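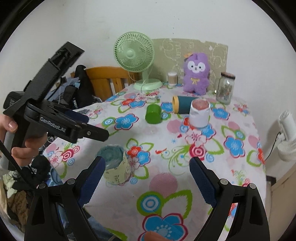
Figure 4. View from the right-hand gripper during a tabletop episode, with the left-hand gripper held upright at the side.

4.2 Effect of background clutter

The Gurham split contains 1,081 two-gripper episodes recorded on household tables. Of these, 147 were held out for testing. Patterned tablecloths, as in Figure 4, proved harder than plain surfaces: the contact predictor of Fang and Qiu placed more false grasp points on printed shapes than on cups or containers. Masking the finger region before encoding did not remove the error. Training on crops centered between the open fingers did reduce it — mainly for upright cups — at the cost of slower convergence. All models were trained for 60 epochs with the same settings as in Section 4.1.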